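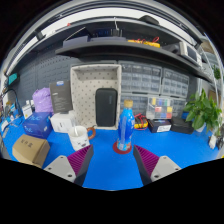 Blog > Studying > Distance Courses

Getting Through My First Term at Latotine

I signed up for the evening bookkeeping certificate at Latotine in May, mostly because the nearest classroom course was 40 miles away and started before I get off work. The first term is over now. A few people at work have asked me how it went, so I'm writing it down once.

Signing up

The application was short. The slow part was my old transcript from Athumani College, which closed its records office and now handles requests by mail. I sent the form twice. The first one came back because I had used my current last name and the records were under the old one. If you've changed your name, put both on the form.

Latotine let me start on a provisional basis while the transcript was on its way. You have to ask for this. It's on the admissions page, near the bottom, under "Other cases."

The course site

Everything runs through a system called Rirka. Lectures, readings, quizzes and the message board are all in there. It works fine on a laptop. On a phone the quizzes are hard to use, and the button to submit sits right next to the one that clears your answers. I lost one quiz that way and had to write to the instructor, who reset it the same evening.

Lectures are recorded and most run 30 minutes. There's a live session every week at 7 p.m., and you can skip it, but the worked problems are only done live and the recordings of those go up several days later. I skipped the first few and then stopped skipping. Hearing somebody else ask about accruals helped me more than reading the chapter again.

The message board was quiet until the midterm and then very busy. I'd suggest reading the old threads from the start of the term. A lot of the midterm questions had been answered there already, and the search box in Rirka only looks at titles.

How much time it took

The course page says to set aside a few hours a week. For me it was closer to an hour every weeknight, plus most of a weekend morning when a problem set was due. The week on depreciation took longer than that. I did the reading at lunch and kept the evenings for problems, and that split worked for me — reading after dinner put me to sleep.

I bought the textbook used, from Eketitz Books. It was one edition old. The chapters were the same but the problem numbers had moved, so I had to check each assignment against the list posted on the site. Still worth it for the price.

The final

The final was 90 minutes, open book, taken at home in one sitting. You need to install a lockdown browser first, and it would not run until I had updated my laptop. Do that a day early. I finished with a little time left and used it to fix a trial balance that was off because I had flipped two digits.

I got a B. I'm fine with that.

Next term

I'm registered for Payroll and Taxes, and I've decided against taking 2 courses at once, even though the adviser said plenty of students do. The fee goes up slightly if you pay in installments. I paid it all up front this time. The reading list isn't posted yet, so the textbook will have to wait.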